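Ticket 142: Blue bins in the supply closet, masks and soft goods keep merging
Status: Closed (reopened once, closed again)
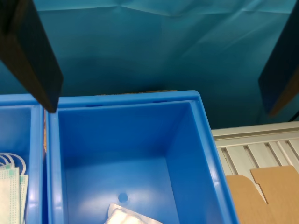

Center bin and left bin, with the masks on the left where they belong.

Opened by: Front desk, Uvedberg walk-in clinic
Category: Storage / closets / things that should be simple
Priority: Low, according to the form. The form has never looked for a mask at opening time.

Problem as reported

Masks are supposed to be in one blue bin and wrapped soft goods (cotton, gauze, that family) in the one beside it. By the end of most days there are masks in both, gauze in both, and one bin with a pair of scissors in it that belongs to the nurses' station and is missed there. The bins are the same blue and the same shape, and they sit right up against each other, so I can see how it happens. I would still like it to stop.

Second complaint, same closet: small things disappear through the drain hole in the bottom of the bin. Whoever bought storage totes with a hole in the floor was thinking of wet towels. We keep safety pins.

Log

Entry 1. Went up and had a look. Confirmed masks in the gauze. Confirmed gauze in the masks. Emptied both bins onto the counter, sorted, refilled. Asked for them to be left alone for a few days so we could see what happens. Marked as "monitoring," a word here meaning I went back downstairs.

Entry 2. It happened again. Front desk reports the mix-up took less than one shift. Not monitoring any more.

Entry 3. Tried labels. Printed MASKS and SOFT GOODS on the Felska label maker and stuck them to the front of each bin. The plastic is glossy and the bins get wiped down every evening, so the labels came off in two days. One of them was later found stuck to a clipboard, which is now officially soft goods.

Entry 4. Tried a gap. Moved the bins a hand's width apart on the theory that people were reaching for one and landing in the other. Somebody filled the gap with a box of tongue depressors. Bins pushed back together. Tongue depressors have a shelf of their own and have been walked back to it.

Entry 5. Looked into replacing one bin with a different color. The Antal catalog lists this tote in blue, and also in blue. There is a gray one with a lid, but the lid is the sort that needs both hands and a knee, and the front desk voted it down before I finished the sentence.

Entry 6. Asked how restocking is done, something I should have asked in entry 1. Deliveries come up from the Prustport warehouse in one large carton with everything in it together. Whoever has a minute opens the carton and drops things in whichever bin has room. Masks come in stacks and take up very little space, so the mask bin always looks like it has room. There is your merging.

Entry 7. Fix applied:
Masks go in the left bin, stacked flat in the near corner.
Wrapped cotton and gauze go in the center bin, still in their clear bags.
If a bin is full, the rest stays in the carton, and the carton stays on the floor under the shelf.
Nothing under 4 inches long goes in either bin.

The last rule takes care of the drain hole. I did offer to tape over it. I was told the tape would collect lint, and having seen the inside of my own toolbox I did not argue. Safety pins now live in a jar.

Entry 8. For anyone asking why the rules are written on a card on the inside of the closet door instead of on the bins, see entry 3.

Entry 9. Closed. Checked after 9 working days: no masks in the center bin, and one roll of tape in with the masks, which I have decided not to know about.

Reopened April 18, 2019 by front desk

Comment from front desk: The center bin is nearly bare and the evening shift wants to use the space for coffee filters. They are soft and they are white. Technically they fit the description on the card.

Entry 10. They do fit the description. Card amended to say "medical" in front of "soft goods." Coffee filters sent back to the break room, along with a short note. The bin is low because the last carton had 25 packs of masks in it and very little else. I have passed this on to ordering, who say the form was filled in that way. The form was filled in by the evening shift.

Entry 11. Closed again. Please open a new ticket for the scissors.

Related tickets
Closet light comes on only if the door is slammed (open)
Jar of safety pins has no lid (open)
Label maker prints everything twice (waiting on Felska support)
Annual closet clear-out, September (not assigned, please stop assigning it to me)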